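Teaching a packing arm by teleop, has anyone's numbers held up?
Board: Shop Floor Automation
Started March 1, 2022

slabdog_ne
We pack stone tops and wrapped panels. Management got a visit from Gikik and is now keen on a two-arm setup that you teach by remote control. A packer wears the gloves, drives the arms through the job 100 times, and the system is supposed to pick up the rest. The sales deck says it will wrap, tape and box without anyone writing code.

I've been doing this work long enough to doubt it. Wrapping I can sort of believe. Tape I can't. Has anybody here seen one of these run a tape gun for a full shift, on a real floor, without the vendor's guy standing next to it?

moldline
Not a full shift. We trialed the Kolon version last August, same idea, leader arms on a stand and follower arms at the table. Our people recorded 116 runs of folding and closing a carton. On the same carton in the same spot it did fine. We changed carton supplier, the board was a little stiffer, and it started crushing the corners.

Kolon's answer was more demonstrations. That is always the answer.

tenon_and_ten
More demonstrations is the right answer though, if the first batch all looked alike. 116 runs of one carton in one spot teaches it one carton in one spot. You wouldn't train a new hire that way either. Move the box, change the light, let different people drive.

moldline
I wouldn't need to show a new hire 116 times.

slabdog_ne
What bugs me about the tape is how little of the job you can get through a remote arm. Loading a gun is all fingertips. You hold the frame in one hand, get the roll seated on the hub, find the loose end and pull it through so it lands the right way around at the blade. Half the time the end has stuck itself down and you're hunting for it with a fingernail. None of our packers look at it much. They feel for it.
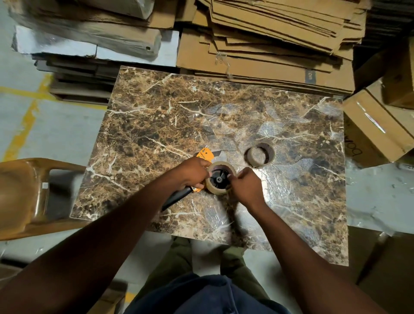 And then the gripper they showed us is two flat fingers with rubber on them and no feeling sent back to the operator at all. So the operator is watching a screen, guessing how hard he's pulling. Whatever he records is a worse version of what he does by hand, and that's the thing the robot is going to copy.

quietpallet
You're mixing up two things. Driving the arms remotely is one way to show it. The other is to have the packer do the job with his own hands while wearing a camera, and train from that. Then the demonstration is as good as the packer is. Gesach does it that way and their people don't touch a robot until the very end.

slabdog_ne
Fine, but then you've got video of human fingers and a machine with no fingers. Somebody has to turn one into the other. When I asked about that step I got a lot of arrows on a slide.

quietpallet
Yeah, that step is weak right now. I'd still take it over teleop for anything with film or tape. With teleop our operators got tired and sloppy after 2 hours and you could see it in the recordings. Nobody went back and threw the bad ones out.

tenon_and_ten
Why would you let the robot load the tape gun in the first place? Put a powered dispenser on a bracket that feeds a cut length, and teach the arm to pick it up and lay it down. A person changes the roll when it runs out. I don't see a scandal in that.

moldline
Then you've bought a tape dispenser and a very expensive thing to stand next to it.

tenon_and_ten
It also lifts the panel.

moldline
Does it? Ours was rated for a good deal less than a stone slab. OP should check that before anything else.

slabdog_ne
Payload is on my list. They said "configurable," so I assume no.

For what it's worth I did get one number out of them. The customer they like to quote is Vondráček, and the deck says 1036 successful cycles there. I asked how many were attempted and the guy said he'd get back to me. I also asked if a cycle included changing the roll. Same answer.

quietpallet
Ask whether somebody reset the table between cycles too. In the videos I've seen there's a cut every time the part gets swapped, and the next one is sitting in the same place square to the bench. Our floor doesn't look like that at all. Cartons leaning on cartons, film everywhere.

slabdog_ne
Same at our place. We pack the big pieces down low on the floor because nobody wants to lift them twice, and the fixed stand they quoted won't reach that.

tenon_and_ten
So ask for a paid trial on your worst product and have your packers do the teaching. If it fails you're out a few weeks. I think you've made up your mind already, but a trial would at least give you something to show management.

slabdog_ne
Mostly made up, yes. I'll ask for the trial, with our film, our tape, and them not allowed to tidy up first. Will post what they say.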